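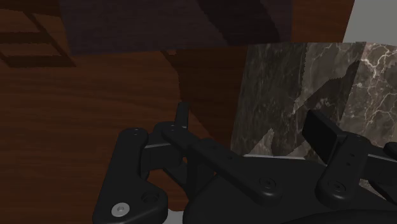

Gostora Manipulation Group | Simulation and Transfer

9 February 2023

Clutter is good for you, up to a point

Our January runs are finished, and the cluttered kitchen has humbled us again. The question was simple enough: if a grasping policy learns entirely in simulation, how much junk should be on the counter while it learns?

Hendrik Ngcobo trained two versions of Evel, our grasping policy. One got a tidy counter with a single target on it. The other got Brarura, our scene generator, which furnishes a kitchen the way a tired person unpacks after a move. Lighting and surface textures were reshuffled between episodes, so the wood could come up gloomy and the marble could land wherever it liked. Each version was then tested on 400 fresh layouts.

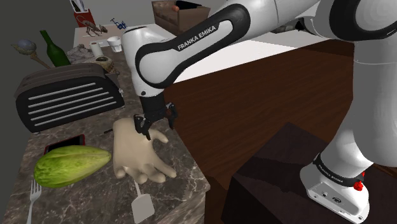

The cluttered version won by 20 points on crowded counters, and we were pleased with ourselves for most of an afternoon. Then we looked at the odd shapes. Anything with splayed parts, such as the mannequin hand, still gets approached as though it were a brick with ambitions. The fingers come down over the top edge, close on whatever is there, and the policy reports great confidence.

Past roughly 30 objects per scene the gains stop and training just gets slower. Hendrik suspects the wrist view, where the gripper itself takes up a good deal of the picture and the target has to make do with the leftovers. He is rerunning the set with the Fu depth encoder to check. Layout files and seeds are on the group drive, in the folder called "final", next to the one called "final 2". Use the second one.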